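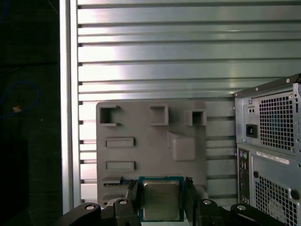 Desktop processor, metal side showing

Is it worth upgrading an old desktop or should I just replace it?

Benvinda Quintela

Sorry if this has been asked before, searched and got lost. I run a small alterations shop in Lerkham, and the shop computer is a plain desktop tower, bought used when we opened. It does the job tickets, the customer list, the printing and not a lot else. The job tickets are in a program called Drallar, which is old but I like it and my staff know it.

Problem is it's gotten so slow. Mornings especially. Turn it on, go make coffee, come back, still not ready. Then Drallar takes forever to open the customer list, and if someone is standing there with a wedding dress over their arm it feels like a year. Once everything is open it's mostly ok, then it isn't again after lunch if I have the browser going too.

I took it to Kuhlmann on the corner and the guy said it needs a faster processor and "a general refresh", up to $330 depending on what he finds. He didn't open it while I was there. He also said a new one would be better but he doesn't sell them, so I guess he wasn't pushing.

What I know about it: 4 GB of memory (it says so on a sticker), the regular kind of hard drive, you can hear it. Windows nags me about updates. Nothing wrong with the screen or keyboard.

Do I pay for the refresh, or buy something newer, or is there a cheap thing to try first? Not handy but I can use a screwdriver. And whatever I do I can NOT lose the customer list, it has everybody's measurments in it.

Heidrun Imhof

Don't pay for the processor yet. Everything you describe sounds like the drive and the memory. Slow to start, slow to open a list, noisy drive, gets bad again when the browser is on – classic. A faster processor would sit there waiting for the same slow drive.

But first the customer list. Before anybody touches anything, before Kuhlmann, before a screwdriver. Get it off that machine. Most of the old ticket programs keep everything in one folder and have a backup item in the File menu somewhere. Run it, save to a USB stick, then copy the stick to another computer at home. Open the copy and check the file isn't tiny. A backup with nothing in it is a thing that happens, ask me how I know. Then print the customer list too if it lets you. Paper is fine.

Also find your Drallar license. Email, an envelope, a card in a box, whatever you got when you bought it. If you move to a new drive you may need to type it in again and you don't want to be hunting for it with customers in the shop.

After that, the cheap things:

Look at what starts up with Windows. Task Manager, Startup tab. Printer helpers, chat programs, some updater for a thing you removed years ago. Turn off what you know you don't need, leave anything you don't recognize. Restart and time it with your phone.

Check how full the drive is. If it's nearly full, empty the recycle bin and the downloads folder, that alone can help a bit. 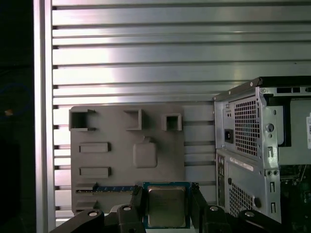 And let the updates finish. Leave it on overnight once, plugged in, not asleep. If it's been nagging for months it's probably half-downloading something every morning right when you open the shop, and that would explain the coffee problem.

If it's still slow then a solid state drive, small one is plenty for what you do, and more memory. Both together should come to a lot less than what you were quoted. Ask Kuhlmann what he'd charge for only those. If he says he has to do the processor too, go somewhere else. I'm not saying he's dishonest, some shops just have a package they always sell.

Write down what memory is in there before you buy any. Type matters, not only the size. The wrong kind won't fit in the slot, and please don't push.

Gion Lüthi

just get a newer one. used office computers are cheap, they come out of offices when leases end and most have a solid state drive already. Ask for one with the newer Windows on it and be done. I spent a whole summer fixing up my old one and then the power supply died.

Bartosz Kalinowski

Kind of agree with both of the above. Gion is right that money into an old tower can go nowhere. Heidrun is right that a drive swap would probably make you happy for a good while.

What decides it for me is Windows. Go to Settings, look for whether the machine can take the current version. If it can – drive and memory, keep going. If it can't, every dollar you put in is going into something that stops getting security fixes, and you have people's names and phone numbers in there. Then I'd replace.

Second thing is Drallar. Old programs sometimes refuse to install on a new Windows. Call or write whoever supports it now and ask straight out. My sister-in-law's shop had hers on Skevus (different program, same idea) and the import worked but all the notes fields came over blank. She found out 3 weeks later. So keep the old computer in the closet, complete, until you've gone through a full month on the new one. Don't sell it, don't let the kids have it.

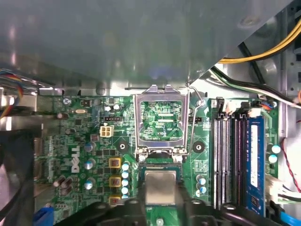

Page last changed: June, 8:15 pm

Adding to mine after Benvinda's reply to me. She checked and hers can't take the current Windows. So replace, and here's how I'd do the move, in order.

Back up Drallar to a stick. Second stick, same thing. Put one in a drawer at home.

Set up the new computer at a table in the back, not at the counter. Get the printer working on it before anything else, ticket printers are always the annoying part. Bring the old printer cable along, the new machine may not have the same ports and you'd rather find out on a quiet evening.

Install Drallar, type in the license, restore from the stick. Look up 4 customers you know well. Check the measurements, the notes, the prices on open tickets. Print a ticket for each.

Run both for a few days if you can stand it. New tickets only on the new one though, don't type in both or you'll end up with two different lists and a headache.

Then set a backup that runs by itself at closing time. Doesn't have to be fancy.

As for specs, more memory than you have now, solid state drive, that's really it for tickets and a browser. Don't let anyone sell you a gaming thing. Ask about a warranty on used ones, even a short one, and get it on the receipt.

Benvinda Quintela

Thank you all!! Backup is done, two sticks, and I printed the list, it took most of the paper. Turned off a bunch of startup stuff like Heidrun said and it does start faster, so I'm not in such a panic. Wrote to the Drallar people last night about the new Windows, no answer yet. Will post when they do.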